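The load rating on a table answers the wrong question
Wilson Taipe

A buyer comparing tables for a shared room is given length, width, height, weight, finish and maximum load. The first five are useful. The sixth appears on nearly every spec sheet, is the number most often quoted in purchasing requests, and predicts very little about whether the table will be any good.

My position is that sellers of ordinary tables should publish two further numbers: how far the top drops at mid-span under a stated load, and how far it moves sideways under a stated push. Both can be measured in an afternoon with equipment any furniture workshop already owns. Until they are published, institutional buyers should measure them on a sample and put the results in the purchase file.

What the load figure means

Take the Hulness 59, a folding table with a top 59 cm deep, sold with a rating of 63 kg. The sheet does not say whether the load is spread over the top or placed at one point. It does not say how long the load was held, or whether the limit was set by breakage, by permanent bending, or by a margin taken off one of those. I wrote to the seller and was told the load is "evenly distributed." That settles the first point and leaves the other two open.

An evenly distributed load is the gentlest case. For a simply supported top of uniform section, the same weight placed at the center produces 1.6 times the deflection and twice the peak bending moment. Real loads on tables come closer to the second case. A sewing machine, a paper cutter or a person leaning over to reach a window latch puts most of the weight on a small patch. A person sitting on the edge adds a tipping moment that the rating does not address at all.

Tables in service seldom break. They get retired for other reasons. Roxana Chávez, who manages furniture for a group of community rooms in Buria, let me read her disposal log. Wobble is the most common entry by a wide margin, followed by damaged edges and failed leg locks. One entry reads "top sagged, will not stack." None of them records a top failing under load.

Sideways stiffness is what people feel

When someone calls a table flimsy, they are usually reporting sway. Handwriting, cutting and typing all apply small repeated horizontal forces, and a table with low sideways stiffness gives each of them back as motion. The top can be very strong and the table still unpleasant to use.

Sway comes mostly from the joint between leg and top, and from the bracing. A folding leg has a pivot and a lock, each with clearance. Suppose the two together allow half a degree of rotation. At a leg length of 70 cm, the top can then travel 6 mm before any part of the structure starts to resist. Thicker tubing does nothing about that. A longer brace or a tighter lock does, and neither improvement shows up on the current sheet. A maker who spends money there gets no credit for it, while a maker who adds thickness to the top gets a larger load number to print.

It is a poor incentive and it has had predictable results. Tops have become heavier over the years I have been buying them. The locks are much as they were.

A test that is cheap enough to do

The method I use is as follows. Set the table up on a hard floor and block the feet so they cannot slide. Fix a dial indicator to a separate stand, touching the end of the top. Pull the top horizontally with a spring scale at 50 newtons, note the reading, release, and pull the other way. The total travel between the two readings is the sway. Repeat across the width. For sag, place 20 kg on a small pad at the center and read the drop from below.

Anselmo Sánchez, who taught joinery for many years and disagrees with me about most of this, points out that a new table and a used one are different objects. He is right. A sway figure taken on the day of delivery describes the best the table will ever be. The lock wears, the screws in the top work loose, and the reading grows. He would prefer a cycle test: fold and unfold the legs 4000 times, then measure.

I have no objection to that as an addition. I do object to waiting for it. A cycle test needs a rig, and somebody has to pay for the rig. The static test needs a spring scale. A buyer can also repeat the static test every August, when rooms are quiet, and build up the wear curve from tables in real use. Chávez has started doing so on five tables. Two have already been moved to display duty on the strength of the readings.

Objections

The usual reply from sellers is that customers will not understand the numbers. Firouzeh Ghasemi, a purchasing officer who has sat through more of these meetings than I have, considers that argument weak. Customers do not understand the load rating either, she says, and it is printed in bold.

A second reply is that floors vary, so a sway reading in a showroom will not match one in a church hall. True, and the same can be said of fuel consumption and battery life. A stated method gives comparable numbers. It does not have to reproduce every room.

The third reply is cost, and I take it more seriously for small makers. Okirik and Bermúdez each sell a handful of models in modest volumes, and any required test falls harder on them than on a large importer. I would therefore leave the disclosure voluntary and let buyers ask for it. A line in the tender is enough: "State total sway at 50 N, both axes, and mid-span drop under 20 kg at center." A seller who leaves it blank has supplied information too.

There is also the matter of height. Low tables sway less for the same joint clearance, since travel scales with leg length, and a good reading on a low table should never be compared with a reading on one at desk height. The height belongs beside the sway figure every time it is quoted. I have seen this mistake in two tenders, one of which was mine.

My own sheet for recording the readings has four columns and fits on a card. Hortensia Apaza has tidied the wording, and the next batch of tables gets measured on Friday.
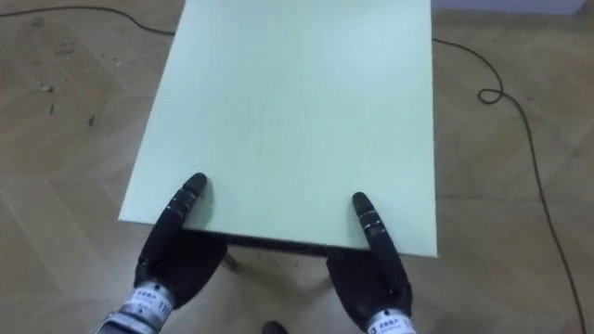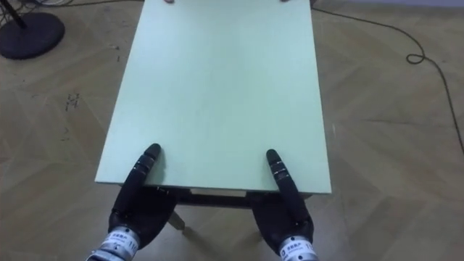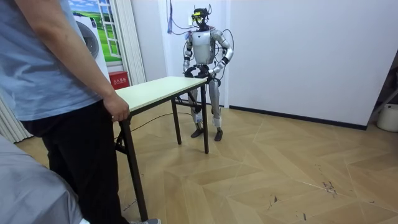
Light-colored table top, three views.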